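How to sort and label spare parts for a small workshop

Written by Teun Willems

When I started to keep spare parts for our repair corner at Jamer, I put everything in one drawer. After one winter I could not find anything. The method on this page takes one afternoon, and you can do it with boxes you already have.

What you need

A large table with good light
8 trays or shallow boxes, in at least two colours
Labels and a pen that does not fade
A notebook, or a simple spreadsheet

Step 1. Empty everything

Take all parts out of the drawers and put them on the table. Do not sort yet. Throw away what is broken or has no use any more.

Step 2. Make groups by function

Many people sort by size, and I did the same. It is better to ask what the part does: switching, fixing, connecting, sealing. A group with more than 22 pieces should be split in two, otherwise you will search too long.

Step 3. Write the labels

Write the name first, then the supplier, then the month you bought it. For example: "Hose clamp, 14 mm, El Idrissi, April". Stick the label on the front of the box - never on the lid, as lids are easily exchanged.

Step 4. Give each group a colour

Choose colours that help the memory. For switches and buttons I let the tray follow the colour of the part. For the other groups, any colour will do if you write it in the notebook.

Green button in the green tray, red button in the red one; then a red emergency stop button on its grey plate.
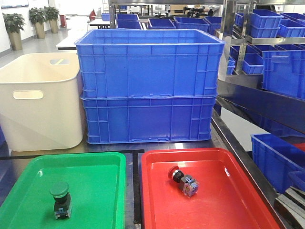
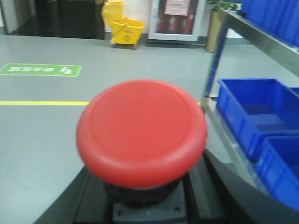 Step 5. Make the list

Write down each group, its colour and its shelf. In my list the seals from Anholm are on shelf 5, and the screws from Prilia are directly under them. Hang a copy inside the cupboard door.

When you take the last piece of something, put a cross behind it in the list. I order all the crossed parts together at the end of the month.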